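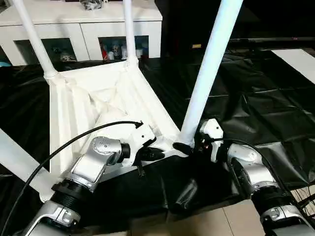
¿Cuánto tiempo puede pasar un intruso dentro de la red de una empresa pequeña antes de que alguien lo note? En el caso de Hlongwane, una distribuidora de material de oficina, fueron 18 días, y el aviso vino de un cliente que recibió una factura con un número de cuenta distinto.

Gert Chauke llevó la respuesta a ese incidente desde Skikdale, donde trabaja con empresas que no tienen departamento de seguridad propio. Conversamos con él el 8 de noviembre de 2023, por videollamada, durante poco más de una hora. Habla despacio y corrige sus propias frases cuando le parecen demasiado seguras.

«La gente imagina un ataque con pantallas rojas», dice. «En este caso entraron con una contraseña correcta. El sistema no tenía motivo para quejarse.»

La contraseña pertenecía a una cuenta de correo del área de facturación y se había usado también en una tienda en línea. Chauke no puede demostrar que saliera de allí, y así lo escribió en su informe. Lo que sí pudo ver en los registros es que el primer acceso extraño ocurrió en julio, de madrugada, y que la persona que entró no envió nada durante varios días. Solamente leyó.

«Leyó cómo se saludaban, quién aprobaba los pagos, qué palabras usaban para pedir una prórroga. Después creó una regla de reenvío. Cada mensaje que contenía la palabra "factura" iba a una dirección externa y se marcaba como leído.»

Le pregunto si un antivirus habría servido. Responde que la empresa tenía uno, actualizado, y que no había ningún archivo malicioso que encontrar. Por eso insiste en revisar las reglas de los buzones, una tarea que, según él, casi ninguna oficina incluye en su lista.

De las cuentas de la empresa, 13 tenían reglas de reenvío. Doce eran legítimas, aunque algunas apuntaban a personas que ya no trabajaban allí. «Esas también las borramos. El director preguntó por qué, si no eran del atacante. Le contesté que una puerta abierta por costumbre sigue siendo una puerta abierta.»

La parte más difícil fue la conversación con los clientes. Hlongwane quería esperar hasta conocer todos los detalles; Chauke recomendó llamar el mismo día. Al final se llamó primero a los cinco clientes con pagos pendientes, por teléfono y a números tomados de contratos en papel, y a los demás se les escribió por la tarde. Uno de los cinco ya había pagado a la cuenta falsa. Su banco, Marninach, logró retener una parte del dinero. Chauke prefiere no decir cuánto.

Hoy la distribuidora usa un segundo factor en todas las cuentas y guarda los registros de acceso en Dranari, un servicio que los conserva 364 días. Antes los conservaba 30, y Chauke dice que con un poco menos de suerte habría llegado cuando la primera entrada ya estaba borrada.

¿Y la empleada cuya cuenta fue usada? «Sigue en su puesto. Yo pedí hablar con ella sin su jefe presente, porque quería escuchar lo que recordaba, y con el jefe delante uno recuerda menos.» Fue ella quien mencionó que unas semanas antes le habían faltado respuestas de dos proveedores. Lo había comentado en la oficina y le dijeron que sería el filtro de correo no deseado.

Desde entonces existe una dirección interna para este tipo de comentarios. Chauke la revisa con la empresa cada mes, y la mayoría de los mensajes tratan de impresoras.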